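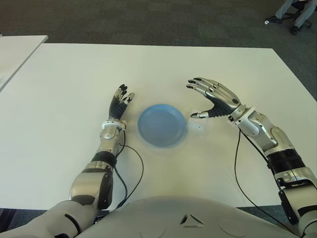
Re-gluing melamine plates, is there any point?

tannoy_b
Four of our canteen plates have hairline cracks running in from the rim. They are the Grevinura type, 206 mm, bought in May. Has anyone had an epoxy hold on melamine through a dishwasher cycle? I have 24 in total and would prefer not to reorder for the sake of four.

Liv Midtbø
No. Melamine resin is a thermoset, so you can't soften it and fuse it back. Epoxy will grip if you abrade the faces first, but it isn't rated for food contact after repeated washing. Bin them.

kiln_row
Disagree in part. I filled a crack with two-part epoxy and it lasted 30 washes at low temperature. I wouldn't eat off it, but it works under a plant pot.

Liv Midtbø
A plant pot isn't a canteen. Once the surface is cracked, water gets into the filler and it swells. That plate is finished whatever you put on top.

tannoy_b
Understood. What about the cause? All four cracked on the same side of the rack.

oddfellow77
Check the spray arm clearance. On our old Vurameo the lower arm caught the plates if the rack was loaded one slot too far left. Also check whether anyone has been microwaving them. Melamine heats up and crazes, and polypropylene mostly doesn't.

kiln_row
Are you sure they are melamine? Flex one gently. If it gives, it's polypropylene and epoxy won't stick to it at all without a primer.

tannoy_b
Flexed a cracked one. It does not give. Stamp underneath says MF, so melamine. Spray arm does touch at slot one. I have blocked that slot with a cable tie and will order four from Sundqvist.

oddfellow77
Measure the rim height before you order. Theirs stack 4 mm taller than Grevinura and ours wouldn't fit the dispenser.

Contact | Copyright Faltinbridge Catering Forum | Back to top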